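I have wanted a machine to do my chores since I was small enough to be handed a dust rag, so when the people at Flesudeck said I could come by and ask as many dumb questions as I liked, I was in the car before I'd finished reading the email. They're in Pilletham, in a low building behind a tile warehouse, and I drove past it twice.

The engineer I talked to asked me to leave names out of it, which was fine by me. We sat on two stools with bad coffee and I opened with the big one. Can a robot clean my kitchen yet?

"No," the engineer said, and laughed. "It can do some of the things you do while you're cleaning your kitchen. Those are really different sentences."

I asked for the difference in plain words. Take wiping, I was told. Wiping a flat surface in one direction is pretty manageable. Noticing that you missed a spot, going back, pressing a little harder on the dried-on bit and a little softer near the edge so the whole thing doesn't flip over (I do this to cutting boards all the time, by the way) is where the months go.

"People think the hard part is the arm," the engineer told me. "The arm's been good for years. It's the deciding."

The project is called Sarkar, and it sticks to small jobs on a table: pick it up, turn it over, wipe it, put it back. I'd sort of hoped for laundry! But I came around to the table stuff pretty quickly, partly from looking at how much room there is to get even a plain whiteboard wrong.

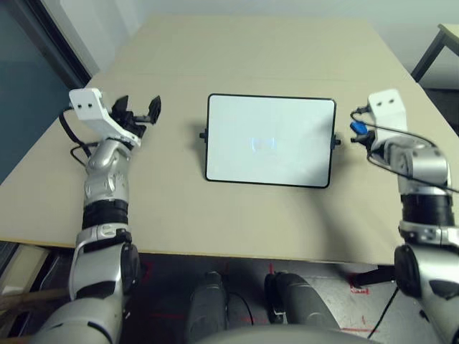
One reader, Prirnness, wrote in ahead of my visit to say that none of this matters until a machine can walk into a strange house and find the sponge, and that a robot on its home table is like a kid who can only play piano on one piano. I read that out loud, a bit nervously.

The engineer loved it. "That's fair. I'd say it's a kid who can play four songs on one piano, and last December it was one song."

So how do they keep score? They run every job 100 times before they let themselves talk about it, and the log stood at 2205 runs the morning I was there. Their best job had 256 runs in it all by itself. I asked what the best job was, expecting something grand, and it was sliding a tray to the left.

"I'm very proud of that tray," the engineer said.

I wanted to know about shops too, since I worked in one for years and would have given a lot for something that faced shelves overnight. The answer was more hopeful than I'd figured. A stockroom has the same boxes and the same light every day, and you can move things around to suit the machine. You can't really ask a family to do that.

"Your house changes every time somebody makes a sandwich," is how it was put to me.

And would the engineer have one at home? There was a long pause and a look at the coffee.

"For the dishes, sure, if they were plastic dishes. And I'd want to be in the room."

I told them to call me when it's ready for glass. Then I went home and did my own dishes, and chipped a bowl.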